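Laundry Lands on the Bed

In praise of the biggest, softest, most forgiving folding table in the house

By the Home Desk, 20 Apr 2023

There is a cupboard in the hallway of my apartment that holds an ironing board, and the ironing board holds, in turn, a folded beach umbrella, two bags of bags and a picture I have been meaning to hang since we moved to Grorkovside. I mention it only so that you understand where I'm coming from when I tell you that every piece of laundry in our home gets folded on a bed. Not the same bed every time (it depends on who is asleep), but always a bed.

For years I thought of this as a sort of failing. My grandmother had a proper table for it, a long scrubbed thing in the back kitchen where nobody was allowed to put down so much as a cup while the sheets were coming in. She would smooth a pillowcase with the side of her hand, and it would stay smoothed. I grew up assuming that one day I would have a table like hers, and a back kitchen to keep it in, and possibly the hands to go with it. What I have is a mattress, a window that lets in good light until the middle of the afternoon, and a pile.

So when I asked readers in our last issue to write in about where they fold, I was expecting to be gently told off. I pictured laundry rooms with counters, and those tall cabinets with a board that swings down out of the wall. There were some of those, and lovely they sounded too. But letter after letter said the same thing in different handwriting: the bed, the bed, usually the bed, my daughter's bed when she's at school, the guest bed (which has not seen a guest in quite a while, poor thing), the bed.

Why the bed works

Think about what you want from a surface when you're faced with a basket of clean clothes. You want it wide, for a start. A kitchen table is wide enough for towels, but try a double sheet on it and you will be chasing corners under the chairs. You want it to be something you don't mind covering completely for half an hour. You want to be able to walk around at least two sides of it, or, if you're a kneeler like me, to get one knee up and lean right into the middle.

And you want a bit of give. A shirt laid out on a mattress sinks in slightly and stays where you put it, while the same shirt on a polished tabletop slides off the far side the minute you turn around for the next one. I've lost a good many socks off the back of a table over the years. I've lost them off beds as well, but at least there I know where to look.

The trouble, of course, is that a bed can have too much give. If you fold on top of a thick comforter, your neat edges go soft before you've stacked the third T-shirt, and the stack leans, and then you sit down next to it and the whole lot comes to rest against your hip. One reader told me she has been leaning laundry against her hip since her oldest was in diapers and sees no reason to change now, and I do admire that. But for those of us who like a crease, the answer is to put something flatter between the mattress and the clothes.

In a good many homes that something is already there. A woven bamboo mat, the kind made up of small tan tiles all strung together in a grid, is meant for sleeping on when the nights get sticky, and it happens to make one of the nicest folding surfaces I've come across. It's smooth and firm, it lies flat over the sheet, and the rows of tiles give you straight lines to work to. Line up the hem of a shirt with a row and you'll have it square without trying. I tried it at a friend's place one April and went home quite put out that I'd spent so long without one.

Mats, boards and other helpers

You don't need to go out and buy anything, and I'd feel bad if you did on my account. A clean tablecloth pulled tight over the comforter does a decent job. So does a flattened cardboard carton slid under a sheet, although you have to remember to take it out again before bedtime, and my husband would like it noted that I haven't always.

For those who do like to shop, our testers spent a happy few weeks with two folding mats. The Mellard is a padded roll with a cotton face, pleasant under the hand and easy to stash behind a door. It's at its best with knitwear and baby things. The Ranjbar is stiffer and opens out in panels like a road map, and it's the one to choose if your weekly pile is mostly shirts. Both were well liked. Neither one, I have to report, got more votes than the plain bamboo mat that one tester already had on her bed.

We also asked about baskets, which turned into a much longer conversation than any of us had planned. People feel strongly about baskets! The Gonstead, with its low sides and wide mouth, came up again and again, mainly from readers with bad backs who set it at the foot of the bed and drop things in as they finish. I would only add that a basket you can see into is a basket you will empty. 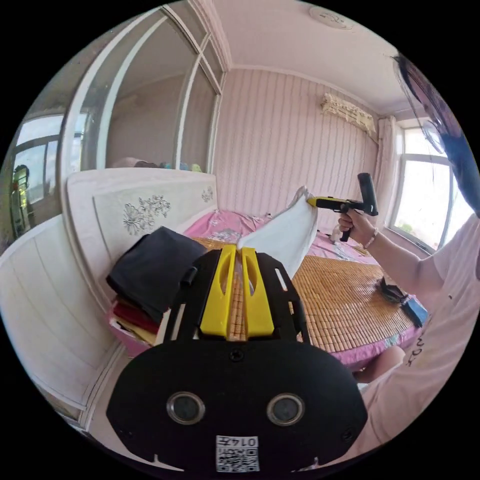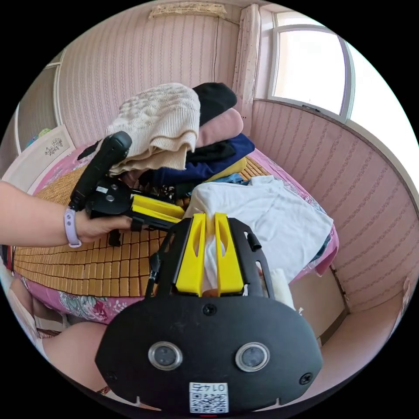 Start with the big white things

Everybody has an order. Mine is to go straight for the white things, and among the white things, the big ones. A large white shirt takes up an astonishing amount of bed when it's lying any old way, and so does anything else with long sleeves or long sides. Get those sorted and the pile drops by half, which does wonders for the spirits.

Pull the cloth out to its full length before you do anything clever with it. Hold it at both ends and draw it gently until the folds loosen and the fabric hangs in an easy line, then lay it down and let it settle. You can do this by yourself if your arms are long enough, or with somebody at the other side of the bed if they aren't. (Doing sheets with another person is one of the small pleasures of married life, and also one of the small tests of it. You walk in, corners meet, you hand over, you walk back. If you both turn the same way, you've got a twisted sheet and an argument.)

With a shirt, I like to find the collar first. It's tempting to begin with whatever part is on top, but a shirt that's started from the cuff ends up inside its own sleeve. Lay it face down, smooth it outward from the middle with flat hands, and bring in one side and then the other, with each sleeve doubled back on itself so that it runs down the length of the body. Then fold up from the bottom in two goes. If it's a very big shirt, make that 3 and it will still fit the drawer.

Wrinkles that are only shallow will mostly come out under your palms if you're patient, and a firm surface helps. The deep ones won't, whatever the internet tells you. Put that shirt to one side, over the chair, and decide later whether it's really an ironing shirt or a wear-it-under-a-sweater shirt.

The little things, and where they go

Small pieces get lost at the edges. A handkerchief or a washcloth, once it's folded, looks like nothing much, and if you leave it sitting on the side of the mattress it will be on the floor by the time you've dealt with the pants. I used to let them gather wherever they fell. These days I keep a spot near the pillows, well away from my knees, and every small thing goes there until the end.

Socks I leave till last and do sitting down, with the radio on. I know there are people who pair them as they come off the line, and I'm told it's a wonderful system.

One letter I keep coming back to was from a reader who folds for a household of six and had, one winter, decided to keep a tally. She stopped when she got to 1149 pieces, having meant to stop at 1000 and then found she couldn't leave a pile half done just because she'd reached a round number. Her average basket came to around 70, she said, and the bulk of that was T-shirts. She didn't draw any lesson from it. She simply thought I'd like to know, and I did, very much.

Dress for it, sit for it

Several of you wrote to say that folding is hard on the back, and it is, if you stand and stoop over a low bed. I've come around to the view that you should do it in your softest clothes and get properly up there with the laundry. An old T-shirt, bare feet, one leg tucked under you and the pile within reach. Change sides halfway through, if you can bear to move. On a bamboo mat, put a cushion under your knee; those little tiles are kind to shirts and less kind to kneecaps.

It also helps to have a floral sheet, or at any rate one with some color in it, underneath all the white. I found this out by accident when our plain ones were in the wash. White on white, you can pat around for a good while looking for a pillowcase that's right under your hand. On a pink flowered sheet it has nowhere to hide.

When to stop

My grandmother finished what she started, and the table was wiped down and bare by supper. I'm afraid I don't always manage it. There are evenings when the last of the pile gets carried across the room in one armful and set down on the chair, on top of the shirt that was waiting to be ironed, and it stays there looking at me until morning. Then back onto the bed it goes, once the sheets are pulled straight and the window's open, and I put the kettle on and start again with the biggest thing I can find.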